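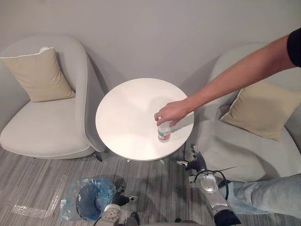 Pale armchairs and a small round table: the two chairs face each other at an angle across it.

The upholstery workshop at Warneck takes up the ground floor of a former seed merchant's, with the cutting tables at the front and the sewing machines along the back wall. The upholsterer who runs it has been re-covering chairs for most of her working life. She agreed to talk while she finished stripping a dining seat, and she carried on pulling tacks the whole time.

Most of her customers bring in one chair. "It's usually something they've had from a parent, or something they bought in a sale and regret," she said. "They ring up and ask how much for a chair. I can't answer that. I ask them to send a photograph and tell me whether it sags."

Sagging matters more to her than the state of the cover. A worn cover over a sound seat is a simple job. A seat that has dropped means new webbing at least, and often new springs or foam as well. She tells people to turn the chair over and push up on the underside with a flat hand. If the webbing gives easily, it needs replacing.

Prices are the awkward part of any first conversation. The last dining seat she quoted for, a drop-in pad with a plain cover, came to 100 pounds with the fabric extra. An armchair takes several days. "I had one gentleman with a wing chair and the bill was 1,529 pounds," she said. "He'd chosen a very dear wool, and the frame had to be glued. He knew the figure before I started. I always write it down and they sign it."

She does turn work away. Some newer armchairs are built on stapled board, and once the cover is off there is little left to fix a new one to. She would sooner say so at the start. "If you paid 200 for it, I'm going to cost you more than you paid. Some people still want it done and that's up to them."

On fabric she has firm opinions. Pale colours are what people ask for most, and she doesn't try to talk them out of it, but she does ask who lives in the house. With a dog or small children she suggests a removable cover, or a weave with two or three shades in it that hides marks. She is less keen on velvet than she used to be. "It looks lovely on the roll. Then it goes on a seat and you can see where everybody sat."

She buys a good deal of her plain cloth from Sastier, who will cut short lengths, and her heavier linens from Değirmenci. Both send swatches. She lends these out for a week and asks people to look at them in the morning and again with the lamps on. Swatches often don't come back, so she now takes a small deposit.

Curved backs came up more than once. A rounded tub chair looks simple and takes a long time, she said, as the cloth has to be eased round the inside of the curve without puckering, and any stripe or check will run off at an angle. She advises a plain fabric for that shape. Piping is extra work too, though she likes it on cushions, where it keeps the edge crisp and takes the rub.

The waiting list was up to 14 weeks in May, when we spoke. She blames evening classes, which fill two nights a week and which she has no plans to give up. Students bring their own stools and small chairs and learn to web, stuff and cover them over one term. The class uses an adhesive called Jimavum for the foam, and she makes everyone open the doors before the tin comes out.

"People think the first thing they'll learn is sewing," she said. "The first thing they learn is taking tacks out. One old nursing chair had 308 in it. The student kept them in a jam jar and counted."

Her own sofa at home needs doing. The springs went on the left side two winters ago and she has the fabric ready, folded on a shelf above the machines. She has told her husband it will be finished before Christmas, and he has heard that before.

As for looking after a chair once it is done, her advice was short. Hoover it with the soft brush, turn loose cushions every Sunday or whenever you remember, and keep it out of strong sun. If something is spilled, blot it with a dry white cloth and leave it alone after that. She has had to replace whole seat panels where someone scrubbed at a small tea stain.

The workshop is open every weekday until half past four. She prefers a call before anyone turns up with a chair in the boot.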